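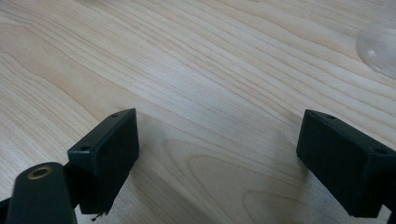 Remedios says a pale table is a mistake in any house where people drink coffee, and that I will be sorry by December. She said it on the phone, without having seen it, and then she said it again to Narayanan when he picked up the extension, in case I had softened it in the retelling. Her own table is nearly black. You could butcher a hog on it and wipe up later.

I like ours. I want that written down before I start complaining, which I'm about to do for the rest of the page.

The man at Derncombe called it "maple character." I asked him what that meant and he ran his palm over the top and said it again, slower. Is it maple? It's maple-ish. I'm fairly sure what we bought is a veneer, and a veneer can be perfectly good, but he kept steering around the word like it was a pothole. The receipt says "natural top, light." Light what? Narayanan thinks I should let it go. He has eaten off folding tables most of his life and believes we have already arrived.

The grain I will grant them. Up at one end it runs long and easy, cream and then a bit of tan, and farther down it bends around on itself into those stretched ovals, darker than the rest. I had my toast there this morning and followed one around with my finger till the toast went cold. My father would have known what cut of the log gives you that. Colm tells me it's called cathedral grain, and he said so in the tone of somebody who looked it up that afternoon, so I looked it up too, and he's right, and I haven't told him.

Now the matter of the oil. The store sold us a bottle of Kestar table oil for more than I spend on shoes. Five coats, says the label, with a day between each. Five! On a top that already has a finish on it, because I put a drop of water near the corner last night and it sat up in a bead like on a raincoat. So where is this oil supposed to go? I called the store at 9 and got a young woman who said the oil "feeds" the wood. I said the tree is dead. She said a lot of customers see a big difference. I asked whether any of them had been told what difference to look for before they saw it, and she put me on hold, and I listened to a flute for a while and hung up.

Nerea says to do one coat underneath, where it can't hurt anything, and see. That's sensible and I resent it a little. She also says her cousin used furniture wax on one of these and it went cloudy, but then her cousin lives over a laundromat and everything she owns is cloudy. I don't count that as evidence either way.

What I want to know is what happens with a hot dish. The leaflet says "resists everyday heat." Whose everyday? I make a rice dish that comes out of the oven hot enough to take fingerprints off. I am not testing that on the top. I could test it on the underside if I lay on my back like a mechanic, which Narayanan offered to film.

He's for coasters. I have never lived in a house where coasters got used past the second week. They go in a stack, and the stack turns into a thing you set your glass beside. A tablecloth would settle it, and then I've paid for the wood and bought a cloth to hide it, and I might as well have kept the old table with the burn.

Afternoon. Went over it with a barely damp rag, along the grain like the leaflet says, corner to corner, which takes some walking because the grain goes one way and I'm built to wipe the other. I can't say I saw any improvement from doing it their way. Did half of it my way for comparison. Same. I'm keeping notes on this.

I'll say this for the color, it doesn't glare. The old one had that hard shine and every time I paid bills at it I had the ceiling light in my eyes. This has a flat, dry look, and even with the shade up I could read the gas bill without squinting, which was no treat in itself.

Colm came by and leaned on it with both hands, hard, to see if it would rock. It did not. He seemed let down. He said a veneer top will always tell on you at the edges, give it about a year, watch for lifting. I asked how many he'd seen lift. One, in a rental. One! And Remedios, when I pushed her on the coffee, had to admit her pale table was her sister-in-law's, and the stain was ink.

So that's the expert opinion so far: an ink stain, a rental and a cloudy cousin.

Later, 11 at night. The oil is on the shelf with the cap still sealed. I have the slip in the drawer with the rubber bands, and I'm going to call again in the morning and ask if they take it back unopened. If the flute comes on I'll drive over there.

Had my tea at the table, no coaster. Wiped under the cup twice.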